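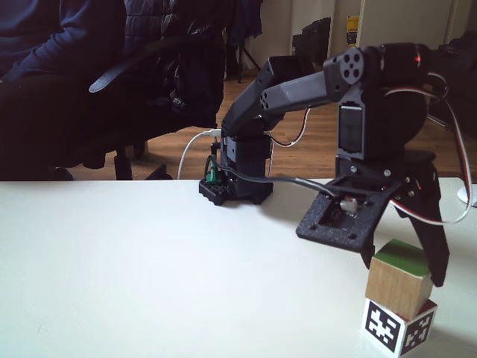

Issue 14, 2019-06-04

Teaching by Demonstration: Frequently Asked Questions
Paltorano Teaching Laboratory

Who may record demonstrations?
Any student or staff member who has completed the introductory session with Gunther Lammers. Visitors may operate an arm when a trained member of the laboratory is present.

What is the difference between hand guiding and remote control?
In hand guiding, the operator holds the arm and moves it through the task with the motors relaxed. In remote control, the operator moves a second device, and the arm on the table follows. The laboratory accepts both methods, but they must not be mixed within one set.

Which task should a new operator begin with?
Block stacking. The wooden cube with the green top is to be placed on the cube that carries the square markers. The two cubes start apart on the white table, and the gripper should be open as it approaches the first one.

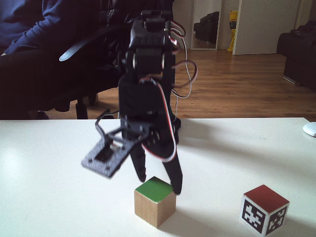 How many demonstrations make up a set?
A full set contains 180 demonstrations. Operators are asked to record no more than 39 in one sitting and to rest for 10 minutes before starting again.

Must the cubes line up exactly?
No. A stack is accepted when the upper cube rests on the lower one after the gripper has let go and moved away. A small difference in rotation is permitted. Please do not straighten the stack by hand before the recording has ended.

How fast should I move?
Move at the pace you would use to set down a full cup. Quick movements between the base and the stack are the most frequent reason for a returned set. They blur the pictures, and the positions of the fingers can no longer be checked against the joint readings. 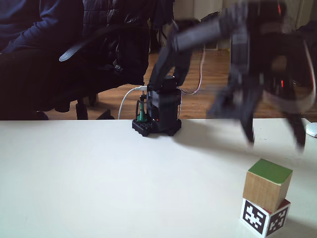 Slow movement is most important in the last part of the approach and when withdrawing the gripper. Pauses are allowed, provided that they are short and that the arm is not left idle while the operator attends to something else.

Should I delete a failed attempt?
No. Mark it as failed in Fevar and continue. Failed attempts are stored separately and do not count toward the set.

Whom do I contact about a damaged cable or joint?
Stop recording, switch off the power and write to Babak Najafi. Repairs may be made only by laboratory staff.

Where can I find earlier issues of this page?
Issues from January onward are kept in the Lenz reading room. Requests for older issues should be sent to Hywel Voyle.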